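Skip to content

Search papers, authors, keywords
Search

4.3 A failure in the handover of thin objects

Posted 10 January 2019
Shares 14 | Comments 4

We would have liked to go straight from the training results to the kitchen trials, and in our first draft we did exactly that. Ross Cruickshank, who read the draft on behalf of the Mirley group, asked quite reasonably what had become of the trials that were missing from the table, and the honest answer took up so much room that it has become a section of its own. We hope the reader will bear with us, as we think the story is more useful than the table was.

The task, to recall it briefly from Section 3, is the sorting of tableware in ordinary homes. A person works with one hand-held gripper in each hand, picks up small items from a table, and puts them into a container or takes them out again. The recorded motions are then used to train the controller that we call Rulutent, which drives two arms fitted with the same jaws. Spoons gave us very little trouble. Cups gave us some, mostly with handles. Chopsticks, which we had put on the list almost as an afterthought (they are straight, they are light, and they do not break if you drop them), gave us the fault described below and cost us most of June.

4.3.1 What we saw

Of the 512 recorded chopstick pickups, 419 passed our automatic check and went into the training set. The check was a simple one. It looked at the width of the jaws at the end of the closing motion and at whether that width stayed the same until the jaws opened again. If it did, the object was taken to be held firmly, and the recording was kept. We were pleased with the number at the time, and Magdolna Magyar has kindly agreed not to remind us of how pleased we were.

When the controller trained on these recordings was first run on the arms at our Nelton laboratory, it picked up chopsticks well and carried them well, and then did something none of us had expected. On the way down into the container it would keep pushing after the lower end of the stick had met the rim. The stick turned in the jaws, the arm carried on along its path, and the upper end swung outward toward whoever was standing at the side of the table. In the worst of these runs the stick came free under tension and flew past Tibor Tóth at shoulder height. He was wearing safety glasses, and he was not hurt, but he had been leaning in to see better a moment before, and we stopped all work with people inside the reach of the arms that same afternoon.

It is fair to say that our protective stop did what it had been designed to do, and that this was the trouble. It watches the load at the wrist. A chopstick pushed against a plastic rim produces hardly any load at the wrist at all - it simply rotates between the pads - and so the stop had nothing to react to. We had set the threshold with mugs and bowls in mind, and for mugs and bowls it is a good threshold. We had not asked ourselves what a light, stiff, narrow thing would do, and we should have.

4.3.2 Where the fault came from

Our first guess was the pads. They are ribbed, and Lingyun Hou suspected that the ribs allowed a round stick to roll. She spent the better part of two weeks swapping in smoother and softer material from Szalai, with patient notes on each, and found that the sticks turned a little less with the soft pads and a little more with the smooth ones, but that they turned with all of them. The pads were part of the matter, then, and could not be the whole of it.

The second guess was closer. Conceição Sequeira went back to the recordings themselves and watched them one after another, beginning with those that had passed the check. What she noticed was that the people doing the work were also letting the sticks turn. When the lower end touched the rim of the container, a person would feel it, pause for the shortest moment, let the stick tip over in the jaws, and then guide it in at the new angle. It is a lovely little movement once you have learned to look for it, and everyone does it slightly differently. The width of the jaws does not change while it happens, so our check saw a firm grip from beginning to end and let every one of these recordings through.

The controller, in other words, had learned the downward push from people who knew when to stop pushing. The knowing was in their fingers and never reached the data. Our grippers record position and jaw width, and the view from the tool, but they do not record the force at the pads. To the controller it looked as though the proper way to put away a chopstick was to press on regardless and trust that things would sort themselves out, and the arms did so with a good deal more strength than a wrist has.

Figure 6. Hand-held grippers at a kitchen table with a wooden chopstick held upright between the blue ribbed pads and further chopsticks standing in the slotted white container.
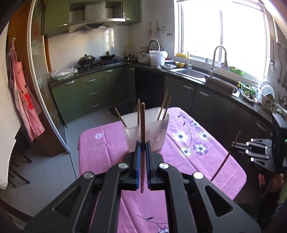 Once we knew what to look for, the angle of the stick could be read from the view at the tool without any new hardware. We fitted a line to the visible length of the stick, followed it from the close of the jaws to their opening, and marked every recording in which the line turned while the width stayed constant. This worked less well where the stick passed in front of others of the same color, and in those cases we fell back on marking by hand. Two of us did the marking separately and then sat down together over the ones where we disagreed, which made for some long afternoons and rather a lot of tea.

We did not throw the marked recordings away. That had been our first impulse, and we are glad we talked ourselves out of it, for a set without them would have taught the controller that the rim is never touched, and in a real kitchen the rim is touched all the time. They were kept and given a label of their own, so that the turn is treated as a separate step with its own slow speed limit and its own reasons for giving up.

4.3.3 Changes to the protective stop

The change to the training set makes the fault rarer, but we do not wish to rest anyone's safety on a training set. We therefore made three further changes on the arms themselves, and would ask anyone repeating this work to make them first, before running anything.

The stop now also watches the angle of the held object, by the same line-fitting method, and halts the arm when the angle changes faster than the set limit. If the line is lost from view for longer than a brief moment, that counts as a reason to halt as well. The descent into any container is done at reduced speed, whatever is being held. And the side of the table is kept clear by a marked boundary on the floor, drawn from the full length of the longest object on the list added to the reach of the arm. Our earlier boundary had been drawn from the reach of the arm alone, and Tibor had been standing quite correctly on the safe side of it.

The new stop is a cautious thing and will sometimes halt for a shadow or a fold in a tablecloth. Patterned cloths are the worst for this. We have left it so for the time being, and the runs ended by a false halt are counted as failures in Section 5, even where the stick was plainly on its way in. Some of our colleagues at Mirley feel we are being hard on ourselves here, and they may be right, but a reader comparing our figures with their own ought to know which way we have leaned.

4.3.4 What remains open

We have not solved the matter for objects that taper, where the fitted line is a poor description of the shape, nor for two sticks picked up together, which people at home do constantly and which our instructions asked them not to do. Lingyun is building a pad with a simple force sensor behind it, and early signs are good, though it makes the tool heavier at the tip and tires the hand sooner. We also do not know how many of the spoon recordings hide a similar movement. Spoons never flew past anybody, and so we never looked. Magdolna has begun going through them now, starting with the teaspoons.

Related sections
3.2 Recording with two hand-held grippers
4.2 Training the Rulutent controller
5.1 Kitchen trials
Appendix B. Pad materials tested at Nelton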